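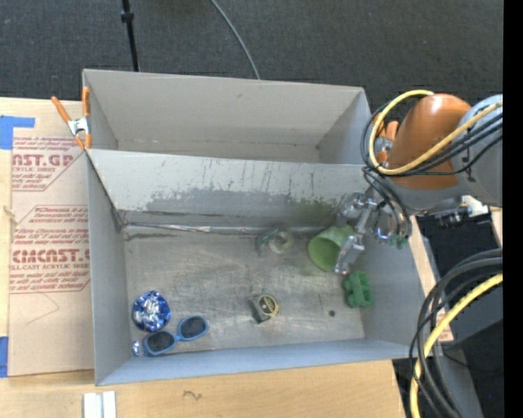
Poste de saisie, bac à deux compartiments : la pince au niveau du gobelet vert.

Projet Giliro — compte rendu de la réunion de suivi
8 mai 2024, salle de réunion de l'atelier Sindholm
Présents : équipe collecte, équipe apprentissage, atelier mécanique. Excusée : l'équipe Pesonen (remarques reçues par écrit, reprises au point 3).

Le compte rendu précédent est approuvé sans modification.

1. État de la collecte
L'équipe collecte annonce 3174 essais de saisie enregistrés et relus. Le chiffre est accueilli avec grand plaisir : c'est la première fois que le jeu dépasse les 3000 essais utilisables, et les annotations sont complètes pour chacun d'eux. Bravo aux opérateurs ! Les essais interrompus restent dans le jeu avec leur propre étiquette, comme décidé en début de projet. L'équipe apprentissage insiste pour qu'on ne les filtre surtout pas, elle en a besoin pour le modèle de réussite.

2. Objets
Le roulement des objets est jugé très satisfaisant. Le mélange actuel plaît beaucoup à l'équipe apprentissage : un gobelet couché, des lunettes de soleil à monture bleue, un mètre ruban, une boule froissée bleue et argentée, chacun demande une approche différente. Les objets transparents et brillants sont toujours les plus difficiles à localiser, et donc les plus intéressants à garder. L'inventaire passe à 56 objets avec le lot livré par Dastero.
Demande de l'équipe apprentissage : davantage de configurations où les objets se touchent ou se recouvrent. Quand ils sont bien séparés, le modèle s'en sort déjà joliment. Accepté. On réserve 100 essais à ces configurations serrées dès la prochaine série, avec un mélange à la main entre deux prises.

3. Bac et éclairage
La cloison inclinée est usée, la couche claire est partie sur une large plage et le gris plus foncé apparaît dessous. Deux avis. L'atelier propose de la remplacer tout de suite. L'équipe apprentissage préfère la garder, l'usure donnant de la variété au fond. L'équipe Pesonen écrit dans le même sens et signale que son propre bac est beaucoup plus propre, ce qui rendra la comparaison entre sites passionnante. On garde la cloison. L'atelier en prépare une neuve, à monter en septembre, et la date du changement sera notée dans le journal de collecte pour pouvoir séparer les deux périodes.
Les pinces à ressort orange restent en place sur le rebord. Vérifier leur serrage à chaque début de session — le bac ne doit pas bouger par rapport à l'étalonnage.
Éclairage : rien à changer.

4. Transfert d'un compartiment à l'autre
Longue discussion, très animée. L'idée est de faire passer les objets par-dessus la cloison, vers le compartiment arrière, puis de les ramener. On obtiendrait deux exemples par objet et beaucoup moins d'interventions humaines. Le compartiment arrière est plus étroit et certains craignent des contacts avec la paroi du fond. Essai prévu sur 8 objets choisis parmi les plus compacts, à vitesse réduite, un opérateur restant à l'arrêt d'urgence. Si les trajectoires sont propres, on élargit.

5. Actions
— Équipe collecte : série serrée, puis essai de transfert.
— Équipe apprentissage : nouvel entraînement sur le jeu complet, courbes par catégorie d'objet.
— Atelier : cloison neuve, contrôle du cheminement des câbles au poignet.
— Réponse à Pesonen sur le format des étiquettes : équipe collecte, avant la fin de la semaine.

Divers
Une démonstration pour les collègues de Sindholm est souhaitée dès que le nouveau modèle tourne. Tout le monde est partant. Date à fixer par courriel.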